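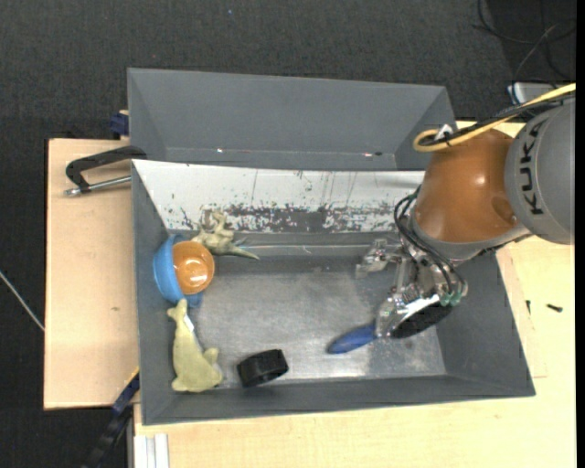 I caught Ashton Henare at six in the morning, which he swears is his best hour. He'd been up since four (four!) feeding a sourdough starter he's kept going since he lived in Domham, and he had flour up to both elbows when he let me in.

I wanted to know how a guy goes from selling insurance to baking 128 loaves a day out of a rented kitchen on McKinnon Street. "I got bored," he told me. "And I was already giving bread to everyone on my block, so they were getting a little tired of me."

The first August was rough. His oven quit twice and he threw out 40 loaves in one go. "I sat on the step and ate one anyway. Burnt on the bottom, raw in the middle. I've had worse at weddings."

His rye is the one people drive over from Brirnum for, and I get it – I ate half of mine in the car. It takes 48 hours start to finish, and he won't shorten it. I asked if he'd ever open a real store. He made a face. "My sister keeps sending me listings in Wivomel. I look at them. I like the ones with big windows." Then the timer went off and he was gone for ten minutes, so I helped myself to the butter.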